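作業ノート　Kidarside 指先接触の件
2021年2月6日

昨日の夕方に実機が保護停止で止まった件の続き。結論から書くと、原因はシミュレーション側(Bemosum)の設定が二つ重なったもの。実機のコントローラと非常停止系には異常なし。ただし修正はまだ本番の設定に入れていないので、実機での再生は引き続き禁止にしてある。制御盤に札を下げた。外さないこと。

止まったときの状況をもう一度整理しておく。

Bemosumで生成した接近軌道を、Brusariの再生モードで実機に流していた。速度は低速設定。対象はいつもの黒い小型機器で、マットの上に置き、上から手先を近づけて指先を天面の手前で止めるだけの動作。つかむ動作は入っていない。最初の数本は問題なく終わり、その次の軌道の終端近くで外力検出がかかって停止した。コントローラの表示は保護停止で、関節の位置偏差エラーではなかった。

停止した時点で、指先は機器の天面に押し当たっていた。機器が少し回って、置き位置の目印からずれていた。天面に浅いへこみが一つ。電源は入るし操作部も反応するが、このあと評価に使うのはやめて予備に替える。壊れた扱いにするかどうかは保留。

人はガードの外にいて、けがはなし。ガードの扉も閉まっていた。ここは手順どおり。

停止後の復帰について書いておく。最初、Brusariの「原点へ戻る」を押しそうになったが、これは押さなくて正解だった。現在姿勢から原点までを関節空間の直線で補間するので、手首の向きによっては、上がる前に横へ振れる。今回の姿勢であとから計算してみたら、やはり指先が天面をこすってから上がる経路になっていた。手動で鉛直に逃がし、機器をどけてから原点に戻した。復帰手順書にはこの場合が書かれていないので追記する。

調べた順に。

(1) 実機側
外力検出のしきい値は前回点検時の値のまま。手先負荷の設定も合っている。関節の原点ずれは、治具に当てて確認したが許容内。マットの厚みと機器の高さも測り直して、モデルの値と合っていた。機器を置いた位置のずれが原因かとも思ったが、天面はほぼ平らなので、横に少しずれたくらいでは高さ方向の当たりは説明できない。ここまでで午前が終わった。

アームの取付板(Dağdelenから来たもの)も疑った。以前、ボルトが緩んで先端が下がったことがあったため。トルクレンチで全部見たが緩みなし。板の反りも見当たらない。今回の件とは関係ないと判断した。

(2) 再生側
Brusariは軌道ファイルの目標をそのまま流していた。ログの指令値とファイルの値を突き合わせて一致。補間で行き過ぎた様子もない。つまり、渡した軌道がもともと当たる軌道だった。

(3) 軌道を作った側
ここで見つかった。

一つめ。Bemosumのツール座標の設定が、11月に指先のパッドを替える前のままだった。今のパッドは前のものより4 mm長い。実機のツール設定は交換のときに更新してあるが、シミュレーション側の設定ファイルは別に管理していて、そちらに反映されていなかった。軌道は関節角で書き出しているので、実機のツール設定がいくら正しくても、流せばその分だけ指先が下に出る。終端で天面との間に取ってあるすき間は4 mmより小さい。当たって当然だった。

ここまで分かった時点で終わりにしかけたが、それだと最初の数本が当たらなかった理由が説明できない。ツール長だけの問題なら全部当たるはず。

ログを見直したところ、最初の数本も終端で手先の力がわずかに立ち上がっていた。しきい値に届いていなかっただけで、軽くは触れていたことになる。パッドが柔らかいので目視では分からなかった。止まった一本は、古いツール長で計算しても、もともと指先が天面より下まで入る軌道だった。ツール長の分に加えてさらに深く入ったので、しきい値を超えた。

二つめ。では、なぜBemosumの中でその一本がはじかれなかったか。

接触の除外設定に、指と機器の組が入っていた。シミュレーションの中で、この二つは当たっても接触として扱われず、すり抜ける。物理の計算にも出ないし、衝突の件数にも入らない。手首と機器、腕とマット、腕どうしの組は有効だったので、衝突チェックは動いているように見えていた。

除外が入った経緯は履歴で追えた。把持の試験をしていたときに、指が機器に触れた瞬間に計算が暴れて機器が飛ぶ症状があり、切り分けのために一時的に外したもの。コメントに「一時」とあるが、戻していない。把持の試験はそのあと別の設定に移ったので、戻し忘れに気づく機会がなかった。変更したのは自分。

設定の食い違いと除外の戻し忘れは、どちらか片方だけなら途中で見つかっていたかもしれない。接触が有効なら、深く入る軌道は生成の段階で落ちる。ツール長が合っていれば、軽い接触のほうは出なかった。

影響範囲の確認。

接近軌道は全部で1,086本ある。除外を外し、ツール長を今のパッドに合わせて全数を回し直した。一本あたりの上限は1,000ステップのまま、乱数の種も書き出し時のものを使った。ツール長の分があるので、終端で天面に触れるものが大量に出るのは予想どおり。それでは切り分けにならないため、ツール長を古い値に戻し、除外だけを外した条件でもう一度回した。こちらで指と機器の接触が出たのは28本。実機で止まった一本もこの中に入っている。

28本の中身を見ると、終端の手首の姿勢が似ている。手首が機器の奥側の縁に寄って、指を少し傾けて下ろす形になっている。目標姿勢の候補を作るときに、傾きの許容を広めに取っていたのが効いているらしい。傾けたときに指先の角が下がる分を見ていなかった。終端の高さは指先の中心で取っていて、角では取っていない。これは三つめの原因と言ってもいいが、接触が有効なら検出されていたはずのもので、優先度は下げて別に直す。

なお、手首と機器の組の接触は、どちらの条件でもゼロ。アームとマットの組もゼロ。ここは前回の報告のままでよい。前回の報告で「衝突なし」と書いた項目は、「手首・腕について衝突なし、指は未評価」に訂正する。訂正版を出すまで、前の版は参照しないように共有フォルダの名前を変えておいた。

見逃した理由をもう少し書いておく。

衝突件数がゼロだったので安心していたのはそのとおりだが、件数だけで通したわけではない。書き出す前に、終端の静止画を並べて目で見ている。ただ、使っている視点が一つだけだった。部屋の奥の壁が見える向きの固定カメラで、アームの根元が右手前、機器がその奥に来る。全体の姿勢はよく分かるし、手首が機器のそばまで来ているかも分かる。ところが指先は手首の裏になって、天面とのすき間がほとんど見えない。すき間を見るための確認なのに、すき間が見えない向きを使っていた。
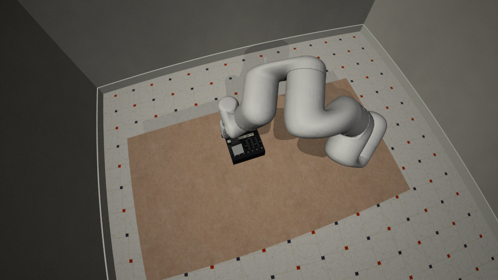 視点を増やす。機器の前面を真横から見る向きと、真上の二つを足す。真横のほうは機器の天面の高さにカメラを合わせ、指先との間がそのまま見えるようにする。並べて見る枚数が増えて面倒になるが、全数は見ずに、距離の小さいものから順に出すようにすれば済む。もともと目で見て高さを判断するのに無理があった。主となる判定は数値にする。

数値のほうは、指のメッシュと機器のメッシュの最短距離を毎ステップ記録し、最小値を軌道ファイルの先頭に書き込む。接触の有効・無効とは別の計算なので、除外設定が何であっても値が出る。試しに、止まった一本に対してかけてみたら、終端の少し手前から負の値になった。ちゃんと出る。計算時間は少し延びるが、気になるほどではない。

影の出方で気づけなかったかという話もした。影は描画側の計算で、物理の接触とは関係がないので、すり抜けていても影だけは普通に落ちる。天面には腕と手首の影もかかるし、機器自体が黒いので、指の影を読むのは難しい。影は判断に使わないことにする。

やったこと
・指と機器の接触除外を削除(作業用の枝のみ。本番には未反映)
・ツール座標を現行パッドに合わせた(同上)
・28本を再生リストから外した。ファイルは消さずに隔離フォルダへ移動
・残りの軌道も、ツール長を合わせて書き出し直すまで実機での使用禁止
・へこんだ機器を予備に交換、へこんだほうはラベルを貼って棚の下段へ
・指先パッドの点検。傷なし、はがれなし。念のため次回の段取りのときに交換

これからやること
・本番の設定への反映。反映前に、わざと当たる軌道を一本流して、はじかれることを確認する
・Bemosumと実機のツール設定を同じファイルから読むようにする。すぐにできなければ、起動時に両方の値を比べて、違っていたら止まるだけでもよい
・除外設定に期限の欄を足す。期限を過ぎたら警告を出す
・終端高さの取り方を指先の中心から最下点に変える
・復帰手順書の追記。「押し当たった状態で止まったら、原点復帰は使わず、手動で鉛直に逃がす」
・再生の前に、機器を置かない状態で一回通し、その次に機器の代わりに発泡材のブロックを置いて一回通す。去年まではやっていたのに、いつの間にか省いていた

外力検出のしきい値について。下げればもっと早く止まったのではないかという意見があり、それはそのとおりだと思う。ただ、下げると加減速のところで誤検出が増えるのは前にも試して分かっている。終端の手前だけ下げる方法がBrusariにあるかを調べる。区間ごとの設定項目はあるようだが、説明書の記述が短くて、再生モードで効くのかどうか読み取れない。実機なしでは試せないので、反映が済んでから。

把持の試験で計算が暴れる件は、結局まだ直っていない。除外を消したので、把持の設定を今の枝で動かすとまた出るはず。接触の硬さと刻み幅の組み合わせが怪しいと見ているが、機器のメッシュが細かい部分(操作部のまわりの小さい凹凸)を接触形状にそのまま使っているのも良くないと思う。接触用には単純な箱を使い、見た目用のメッシュと分けるほうがいい。分けた場合は、箱の天面の高さを実物のいちばん高いところに合わせること。低いところに合わせると、また同じことになる。

最短距離の計算は見た目用の細かいほうのメッシュでかける。両方を箱にしてしまうと、天面の段差のところで実際より広い値や狭い値が出る。ここは間違えやすいので設定ファイルにもコメントを書いておいた。

未解決のまま残っている疑問が一つ。28本のうちの数本は、接触が終端より前、下降の途中で出ている。傾きだけでは説明がつかない。下降の経由点の取り方に何かあるのかもしれないが、まだ見ていない。隔離フォルダの中で、ファイル名の末尾に「途中」と付けたものがそれ。再書き出しの前に見る。

書き出し直しは今夜回しておく。ログの保存先の空きが少ないので、古い静止画の一覧を外付けに移してから始める。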